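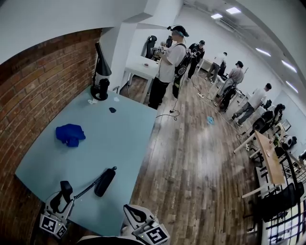

Sleep and How Long We Live – speaker notes, Harnden library talk

Slide 1. Welcome everybody, give the folks at the back time to find a chair (the Gunville bus usually runs behind). Say how lovely it is to be asked again, and mention the coffee before I forget it like I did in January.

Slide 2. Start with a show of hands – who slept well last night? Wait for the laughing to die down. Then explain that people who regularly get very little sleep tend, on the whole, to have more heart trouble, and that very long sleepers often show up with poorer health too, though there the long sleep may be a sign of illness and not the cause of it.

Slide 3. The Pusport sleep diary. We handed out 377 and got 223 back, bless them. Go slowly here, people like this part. More than 73 wrote that they nap in front of the television!

Slide 4. Small habits: same bedtime, a cool dark room, no coffee late in the day. Loud snoring with gasping – please see your doctor. Pause, then questions.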